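Sayaka Shimada
February 2023

Redoing the entryway this week. Posting as I go because a few people in my building asked what I ended up doing with theirs being the same layout.

The problem was shoes. The apartment has no closet near the door, only a stretch of wall between the door and the kitchen. Everything came off feet there and stayed there.

I used to have a Skorker cabinet, the tall kind with the flaps that tip out. It held a lot, but the flaps were too shallow for anything with a thick sole. Sneakers had to go in at an angle and then the flap wouldn't close. I gave it to my cousin, who wears flats.

The replacement is a Muden rack. Metal tubes, no back, no doors. I measured the wall first and had 12 inches of depth to work with before the door hits something. It fits.

Assembly was fine. The tubes push into the side pieces and then you tighten them with the little key. The bag was supposed to have 9 screws and did. The instructions are drawings only. Step 4 and step 5 look identical, so compare the feet in the two drawings before you tighten anything.

I put it together on the living room rug and carried it over after. You need to be able to lay it on its side to get the lower rods in, and the entry is too narrow for that.

What goes on the rack: canvas shoes, the ones that get worn out of the house. What goes on the floor in front: slides. Slides get put on and taken off all day for the trash and the mail, and I don't want to bend down and fit them onto a rod each time.

Heels face out. I know a lot of people do toes out because it looks better. With heels out I can grab a pair with two fingers and the toes aren't in the way of anyone walking past.

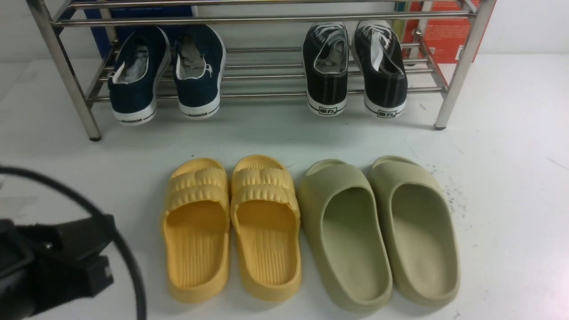
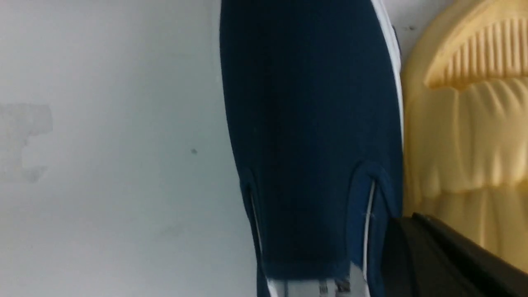
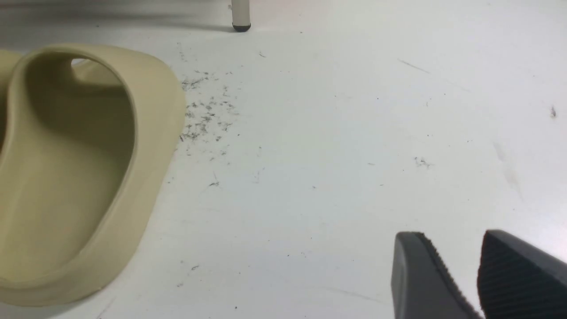 Boots are not part of this. They live on a rubber tray in the bedroom closet and come out when it snows. If you have more than a couple of pairs of boots, a rack with rods this close together is not going to help you.

On rods vs. a solid shelf: dirt falls through the rods. That is good for the shoes and bad for the floor. On a white floor you will see every crumb of it. I had a solid shelf at my old place and the grit stayed up on the shelf, so I vacuumed less often and then had to wipe more.

My routine now is to bang the soles together outside the door before they go on the rack, then run the hand vacuum along the floor when it needs it. I use the Amano one with the narrow nozzle. It gets in under the bottom rod without moving the rack. A broom does not, it just pushes everything to the wall.

Canvas shoes: I wash mine in the sink with dish soap and a nail brush. Take the laces out and do them separately in a bowl. Stuff the toes with paper towels and leave them by a window overnight. Do not put them on the radiator. I did that once and the glue let go along one side.

White rubber edges clean up with baking soda on an old toothbrush. Dark canvas shows soap residue if you don't rinse long enough, so rinse longer than you think.

Foam slides are easier. Warm water in the shower, the same brush, shake them out. The ones with deep grooves in the footbed hold on to lint and you have to go along the grooves with the brush.

Someone asked if it wobbles. A little, if you load only one side. Put something heavier on the other end or spread the pairs out.

Someone else asked about the shoe boxes. I keep a box if the shoes are seasonal. The rest get flattened and recycled. I had been saving all of them for years for no reason I can name.

The other thing I bought was a Meseck mat for outside the door. It came in the wrong color and I had to send it back. The return took 2 emails and one phone call. If you order from them, keep the packing slip. My return code was printed on it and nowhere else (2091 at the end, in very small type, under the barcode).

The new mat came this morning. It is dark gray with a rubber back and it sits flat. It is slightly wider than the door, so I have it turned the long way for now.

Still to do: hooks for keys and umbrellas. The wall on that side is plaster, so I need to buy the right anchors before I drill. My last set of adhesive hooks came down in June when it got humid and took some paint with them.

If anyone in the building wants to borrow the drill, I'm done with it after the weekend. It needs its own charger, so remind me to give you both.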